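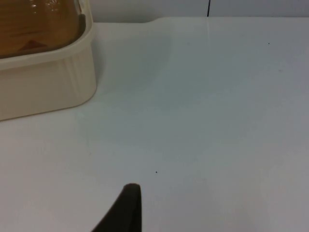

Pomby Bread Keeper, Large

I bake two loaves a week and used to store them in a paper bag inside a drawer. By day three the crust was like bark. I bought the large Pomby in February and have used it daily.

The lid is the best part. It has a small dial vent on top with three settings. Fully closed keeps sandwich bread soft for four days. Half open suits a sourdough, which otherwise gets a leathery crust by the next morning. I have never found a use for fully open.

Size is fine for one tall loaf or a dozen rolls. A long loaf has to be cut. My old Flestar box held more but took up half the counter, and its roll-top door jammed whenever crumbs got in the track.

Cleaning is easy enough. I wash it by hand every weekend and let it dry overnight with the lid off. The groove under the lid collects flour and needs an old toothbrush. The maker says top rack of the dishwasher is safe for the base only.

Two complaints. The feet slide on a smooth counter when you pull the lid off with one hand. The vent dial has also loosened and now turns if you brush against it.

I paid around 20 dollars. The Moges version costs 8 dollars more and comes with a cutting board that fits inside, but the board takes up room the bread needs. I would buy the Pomby again, mainly for the vent.

Posted 3 May 2024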